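Esperanza Whitfield found the swimsuit at the bottom of the beach bag in March, under a towel that still had sand in it. She had meant to send it to her sister's girl back in the fall.

She took it to the table and shook it out. The fabric had gone into a ball and it slid every time she let go of it. She started with a corner and worked outward. Seahorses came up one after another, each with its tail curled.

"Is that Nina's?" Alaric asked from the door.

"It was. She's too tall for it."

He watched for a minute. "You could just put it in the box."

"I could," she said, and went on pulling at the cloth.

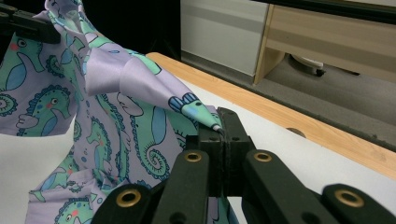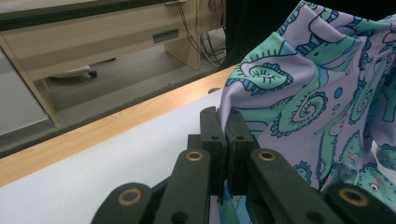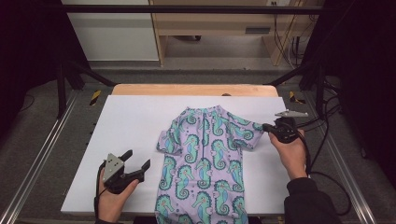 The seahorse swimsuit, bunched up in the first two and laid flat in the last.

The right sleeve gave her the most trouble – it kept wanting to turn under. She got it straight and then looked at the left one, which had folded over in the meantime.

Nina had worn it for one summer at the lake in Sollow, 140 miles away. She had refused to take it off for supper. She had slept in it twice.

"Do you want me to find the tape?" Alaric said.

"Not yet."

He pulled out a chair and sat down. She smoothed the left sleeve and began to fold.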